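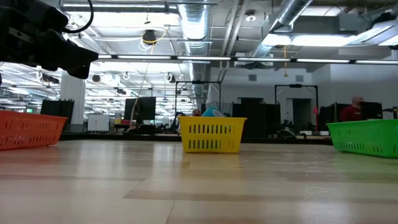

Sorting out the stationery and bits at the Stultside office, post one. We had a single big drawer that held everything and it took ages to find a stapler. I've gone over to open plastic baskets on the long wooden table, an orange one, a yellow one and a green one, so people can tell them apart from their desks.

Colours so far: orange is things to go back to a person, yellow is shared stuff, green is for the Brundodthorpe office. Raffaele Caputo takes the green one over when he drives there.

Slots in the sides are handy for tying a label on. String works. Sticky labels came off the last lot within 2 weeks.

Don't put pens in loose. The thin ones go straight through the holes. I keep ours in a mug and stand the mug in the basket.

Someone asked about cost. They were £2 each from the market in Brundodthorpe. I looked at a proper drawer unit and it was £114, so no.

Paper stays in the cupboard. A4 gets bent corners in these and I'm not flattening it again.

Raffaele Donati wants a fourth basket for chargers. Fine by me if he labels them first. We have a lot of black leads and no idea what half of them fit.

Next job is the cupboard itself. Roughly 2,000 envelopes in there, most with the old address on. If anyone local can use them for scrap, message me.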